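Laundry and Kitchen Assistant (part-time) – Pudadero Guest House

Pudadero is a guest house run by Belanik Hospitality. We are hiring 2 part-time assistants to look after guest laundry and the shared kitchen. The work is steady and mostly on your feet. You do not need hotel experience, but you do need to be comfortable repeating the same tasks carefully through a shift.

The job reports to the housekeeping lead. Shifts are 6 hours long and start in the morning or the early afternoon, depending on the roster. Rosters are posted two weeks ahead, and swaps between assistants are fine as long as the lead knows before the shift begins.

What the work involves

Guest clothing comes down in numbered bags. You will sort it, check the care labels, wash and dry it, and fold or hang it according to the slip that comes with each bag. Shirts make up a large part of what we handle. Unless the slip says otherwise, they are folded lengthwise with the collar straight and the buttons to the front. Guests notice a crooked collar, so we would prefer you to take another minute and start the fold over.

Small cloths and kitchen linen are kept apart from guest clothing at all times. They have their own baskets and their own wash. At the end of a shift, anything still waiting to be folded stays in its basket and is written on the handover sheet.
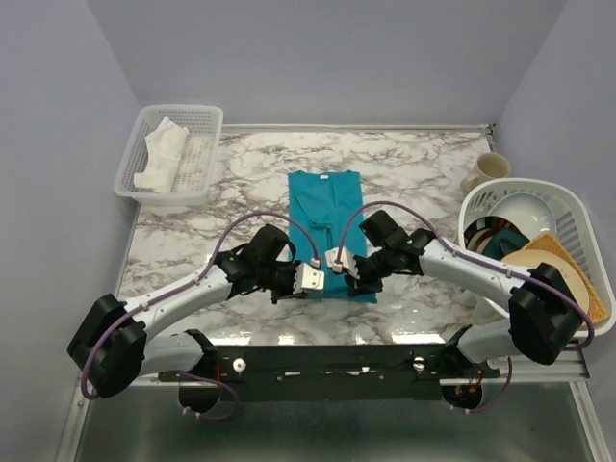 Belanik Hospitality – Housekeeping and Laundry Team

The kitchen side of the job is dishes, counters and putting away. Plates and bowls go in the rack on their edges, mugs are kept beside it, and woven placemats are wiped by hand and stood up to air. Our dishes do not all match and some of them chip easily. Please look each piece over before it goes back on the shelf, and set aside anything cracked.

Other regular tasks:

Wiping down the folding table before and after each bag
Emptying and cleaning the lint traps
Refilling soap, dish liquid and clean towels
Sweeping and mopping the laundry room and kitchen floors
Filling in the handover sheet, including missing buttons, stains that did not come out and items without a bag number

You will not be asked to clean guest rooms. That is a separate team with its own openings, listed under Room Care.

What we are looking for

Careful hands and a reasonable pace. You should be able to read a care label, follow a written slip and write a short note that the next person can understand. You will need to lift full laundry bags and stand for most of the shift, with breaks. If you need an adjustment to do the job, tell us in your application and we will talk it through with you.

Past work in a laundry, dry cleaner, kitchen or store is useful. So is having run a busy household. We train everyone the same way: two paid weeks alongside an experienced assistant, first on towels and linen, then on guest clothing, then in the kitchen. People who already know how to fold usually still have to learn our way of doing it.

You must be at least 18 and allowed to work in this country. Some weekend shifts are part of the job – please do not apply if you can never work them.

What we offer

Hourly pay, with the current rate listed on the pay sheet we send to every applicant before the interview. Paid training, paid breaks and a meal on each shift. Aprons and gloves are supplied, and you can have your own work clothes washed here at no cost. Lockers are next to the staff entrance. The Grirnano bus stops across the street, and there is a covered bike rack behind the building.

Both positions are permanent after a trial period. They opened in July when we extended the laundry service to all guests, and we would like to fill them together so that the new assistants can train at the same time.

How to apply

Send a short letter or email saying which shifts suit you, when you could start and any work you have done that seems related. A resume is welcome but not required. Put reference 221 at the top so that it reaches the right desk. You can also pick up a paper form at the front desk and leave it there when you have filled it in.

Applications close 28th August. Everyone who applies will get a reply. Interviews are held at the guest house and include a short practical task – folding a few items and putting away a rack of dishes. Wear shoes you can stand in.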